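Search course pages Go

Automation practice, Stultside site
Handout 3: house rules for hand-held gripper demonstrations
Version of April 2, 2023. Replaces the November sheet, bin that one.

Read before your first bench slot. Short notes only, the long reasoning is in the lecture. These are our rules, not a published standard. Where a published standard covers the same ground, follow the published one and tell us so we can fix this sheet.

1. Before you start

- Board flat on the table, nothing on it except the task objects. Pens, phones, tape rolls all off.
- Check both side rails by hand. If one moves, stop and report it.
- Cables: walk the whole run from each gripper to where it plugs in. No loop where you put your feet. Long dark sleeves are fine but keep the cuff clear of the cable.
- Marker plates on tight. A plate that wobbles spoils the whole run and you wont see it until processing.
- Open and close each gripper 12 times, empty. Listen for grit.
- Write the task code on the sheet BEFORE recording. Brush and cup is 219.

2. During the run

- One task, one run. Don't chain two together because it's going well.
- Both grippers stay over the board, including the one doing nothing. Idle gripper low, open, fingers clear of the object. Don't park it in your lap.
- Grip the handle, not the bristles. Bristles give under load and the grip reading is then rubbish.
- Tall object in a light container: slow near the rim. The Camham group lost most of a batch to cups tipping when the brush was pulled out at an angle.
- No talking to the person at the desk unless something is wrong. If something is wrong say "stop", one word, and both hands open.
- Dropped object: leave it. End the run, mark it D, reset, begin again. Never catch it with your fingers, that counts as a hand in the workspace.

Task 219, brush and cup. Compare the left hand in the two, then the right.
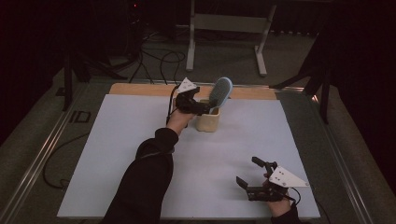
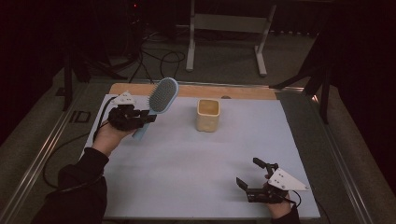
Fig. 3.1 Task 219 at the bench. Left gripper on the brush, right gripper open and low. First picture: handle in the cup. Second: brush held clear of it.

Points to take from fig. 3.1:

- Right gripper hardly has a job in this task and is still held in position over the board. Copy this.
- In the second one the cup has space all round it. Good habit, keep clutter away from whatever you are going back to.
- Look at where the white triangular plates point. Don't turn your wrist so far that a plate faces the floor. Tracking drops out and the run gets a T.

3. Marking runs

Use the Quiambao letters, nothing else:

K keep
D dropped object
T tracking lost
H hand in workspace
X anything else, write a line saying what

Mark at once, not at the end of the session. People who mark from memory get it wrong, we checked last year. A clumsy run which finishes the task is still a K. Do not bin it for looking ugly. A smooth run with the wrong task code is an X.

Limit is 80 runs per person per session, all letters counted. After that hands get tired and the grip gets sloppy. Break when you want before then, no need to ask.

4. Afterwards

Fingers open, grippers down on the board, then unplug. Pull the plug, never the cable. Upload to Nivska the same day, and the paper sheet goes in the tray even if every run was a K. Check that the number of files matches the number of lines on the sheet. If it dosen't, leave both as they are and send a message. No quiet tidying up.

Faulty kit gets a red tag and stays out of use until the tag is signed off. You can't sign off your own tag.

5. For next time

Read section 2 again. Bring one rule you would drop and one you would add, a sentence each. Last year's group got the idle gripper rule changed this way so it is worth doing properly.

Still to come: rules for two people at one bench. Draft not ready, don't try it yet.

Automation practice, Stultside | Contact the course office | © 2023 | Back to top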